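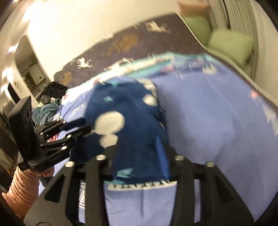

Projector drops signal during outdoor show

October 23, 2020
By the Grovico screening crew

Problem: The Koloritz projector lost the picture 10 minutes into our test run on the lawn. Sound kept going. The screen went blue, came back, then went blue again. Same laptop and same movie file we used in July with no trouble.

Setup: Laptop to Stellusen splitter, one output to the projector, one to the monitor at the ticket table. Cable run to the projector is long and goes under the seating for 200 people.

Tried first:
- Restarted the laptop and projector. No change.
- Swapped the movie file for a DVD. Same dropouts.
- Turned off the lamp's eco mode. No change.
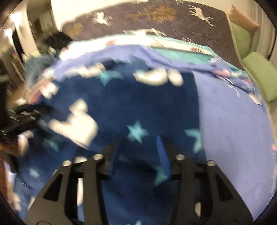 Next we took the splitter out and ran the laptop straight to the projector. Picture held for the first half of the movie, then dropped once. With the short Jansen cable and the projector moved up close, it held to the end credits.

So there are two faults. The splitter is bad, and the long cable is marginal. Replaced both. The new cable has a booster at the projector end and cost $159. Ran the whole movie again with the ticket monitor connected and had no dropouts.

Status: Closed. Old splitter is in the scrap box, please don't put it back in the kit.

Filed under: Outdoor Cinema, Projection Problems

3 comments

reelbackyard: Had the same blue screen. Mine was the splitter too.

lawnchair378: Which end does the booster go on?

Grovico crew: Projector end on ours. Check the arrow on the cable.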